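2023-01-12

Glaze notebook, Simero workshop. Written up in the evening from pencil notes.

Opened the kiln at eight. Firing was the second attempt at the Skumuron grey, same recipe as before Christmas but with the tin cut back. Tiles 1 to 5 on the top shelf, the rest below. Top shelf came out glossy and a bit thin at the edges. Bottom shelf is closer to what we want, a soft grey with a slight blue cast where it pooled.

Tile 3 has pinholes all over one corner. I think that was dust. I had wiped it with the old sponge and the sponge is falling apart. Threw it away, new ones are on the shelf by the sink.

Weighed out a fresh batch for Meriem: 494 g dry, sieved twice. She wants it for the oval dishes, which are still leather hard and can't be biscuited before next week. Bucket is labelled and has its lid on. Please don't top it up with water, it will look thick until it is stirred.

Halldóra asked for the colour chart to include lilac again. The old lilac was made with the Illura stain and we have very little left in the tub. I'll do a line blend with what there is, five steps, on the white body only.

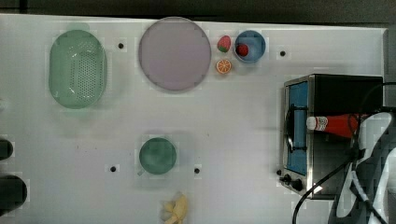

Does the grey need a slower cool to stay matt?

Going by this firing, it does. The bottom shelf cooled slower than the top and every tile on it is duller. Next time I'll hold on the way down and put two tiles from the same dip on each shelf, so the comparison is fair.

Crazing test: one tile from each shelf into the freezer overnight, then boiling water, three rounds. First round done at four, no lines on either one. Ink check after the third.

Cone pack on the bottom shelf was further down than I expected given the display. Unnur thinks the thermocouple is drifting and she may be right. It was last changed in July. The Hauksdóttir price list has the replacement at 1,509 with the sheath, less without, and our sheath is cracked so we need both. Ea to order.

Other things. The scales want recalibrating, they read 2 g over with the brass weight. Bergþóra has borrowed the small whisk and the long tongs. Kiln wash on shelf B is flaking, needs grinding off before anything goes under it again.

To do: line blend, sponge holes in the test bars, second and third freezer rounds, ask Meriem which clay the dishes are in.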